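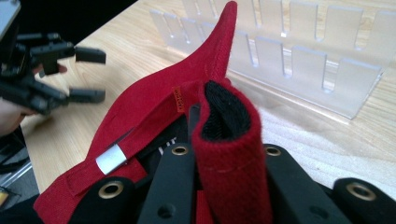
Margarida Godinho's verdict on the Flina hand grippers was that they turn a grown adult into a polite crab, and after 2 evenings of teaching with them I can't improve on it. You squeeze, you fold the cloth, you drop the cloth, and all of it goes down as a lesson.

Fabric is where they earn their keep. The fingers pinch a seam better than Serrano's joystick ever let me, and my wrist does the thinking — mostly. The trigger spring is far too stiff. By take three my thumb had resigned.

Three stars, and a fourth if Flina softens the spring.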